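# Li-hua Yuen and the second life of Rokico earrings

Li-hua Yuen had her loupe out before I had my coat off. She wanted me to see the back of an earring, a big domed clip-on from the Rokico workshop, and she wanted me to see it now, while the light at the window was good. "Look at the hinge," she said. "Look how much trouble they took over a part that sits behind your ear!"

I looked, and I have been thinking about hinges ever since.

Yuen restores costume jewelry in a narrow studio above a shoe repair shop in Nolar, and over the past few years she has become the person people call when a Rokico piece loses a stone or a clasp. She also designs, under the name Kusano, and her own work owes a great deal to those brooches and earrings, with their fat glass stones and plating the color of strong tea. I came on a Thursday, meaning to stay an hour. I left when the shoe repair people were locking up.

Her first Rokico piece was a brooch that belonged to her aunt, Pin-yu Cheung, who wore it on the collar of a winter coat. "I was 6 or 7, I suppose, and I was told not to touch it, so naturally I touched it all the time," Yuen said. "It was a spray of leaves with green cabochons. One leaf moved. It was set on a little spring so that it shivered when she walked. I thought my aunt had something alive pinned to her."

That kind of setting, with a part mounted on a coil so it trembles, is much older than costume jewelry, and Yuen will happily talk about its history in fine diamond work for as long as you let her. What interests her about the Rokico version is how it was done cheaply and done well. The spring is ordinary wire. The leaf is thin stamped brass, light enough that a very small coil can carry it. "Make the leaf thicker and it just droops," she said. "Somebody sat there and tried it over and over until it was right. I love that person, whoever it was."

She has a fair idea who it was. The workshop's model maker for most of its life was Siu-ming Tu, who trained as a maker of buttons and buckles and came to jewelry late. Tu left behind notebooks, which went to the firm's last foreman, Kai-wen Kwok, and Kwok lent them to Yuen after she wrote to him with a question about plating. (He answered the question on a postcard, then telephoned the same week to ask whether she would like to see the rest.)

"They're wonderful," she said of the notebooks, and got one down for me. The pages are crowded with small pencil drawings, sums, and complaints about suppliers. Every model has a number and a verdict. Model 273, a bow with a hanging drop, gets a whole page of crossings-out and then, underlined, the words *too heavy for silk*. "He was thinking about the blouse! You can make the most beautiful bow in the world, and if it drags the fabric down, the woman takes it off and puts it in a drawer. He knew that from buttons."
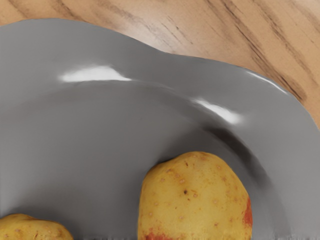 *Gray plate with a wavy rim, on light wood.*

I asked how she goes about a repair. She starts with cleaning, she said, and the cleaning is mostly patience. A soft, dry brush comes first, then a barely damp cotton swab, and never a dip of any sort. Foil-backed stones are the great worry. Water creeps in behind the glass, the foil goes dark, and a stone that used to flash looks like a blind eye. "People are so kind to their jewelry and they kill it," Yuen said. "They give it a bath. Please don't give it a bath."

Replacing stones is slower. She keeps old glass in tobacco tins, sorted by color and then by size, and a match can take an afternoon or a couple of years. Old pinks are the hardest, she told me, because a modern pink next to one of them looks like candy. When she has no match she tells the owner so, and leaves the choice to them. Some take the near match. Some would sooner wear the gap.

And replating? She made a face. "Almost never. I know it's tempting. But that tea color is the whole mood of the thing, and once it's stripped you have a shiny new brooch with old stones in it. I did it once, early on, for a necklace, and I still feel bad when I think of it. It came out perfect and I hated it."

Her own designs sit in a flat drawer under the bench – she calls it the noisy drawer – and she was shyer about them than about anything else we discussed. There is a ring like a folded napkin, and a pair of earrings that don't match but plainly belong together. My favorite is a collar clip with 3 small blue drops on springs, each coil wound to a different tightness so the drops never quite move in time. She shook it for me and we both laughed.

The Kusano pieces are made in short runs with Ho-yin Fang, a caster who works across the river and who, according to Yuen, has sent back more of her models than he has accepted. "Ho-yin will say, this wall is too thin, this corner won't fill, what were you thinking. And I sulk, and then I go and fix it. The piece is always better. Please write that down, he'll be impossible."

The metal goes to Yang, the plating shop, where it took 5 attempts to reach a finish she liked. She brought the test strips out in an envelope and fanned them across the bench. To my eye the fourth and fifth were the same. She was quite shocked by this, and held them under the lamp until I could see that one leaned green.

I wondered whether young customers want brooches at all. She thinks they do, and that they wear them in better places than their grandparents did – on a hat band, at the hip, holding a scarf shut at the back of the neck. One student came in wearing a Rokico clip on each shoelace. "I was horrified for a second, and then I was so jealous I hadn't thought of it," she said. "They're clips. They clip! Tu would have checked the weight and said fine."

In October she will show a group of restored Rokico pieces next to the notebook pages they came from, with Kwok's blessing, in the front room of the studio. Her aunt's brooch will be there. It has all its green stones, and Yuen has never had to touch the spring. Pin-yu Cheung, who is still wearing it on the same collar, has agreed to lend it provided she gets it back before the weather turns cold.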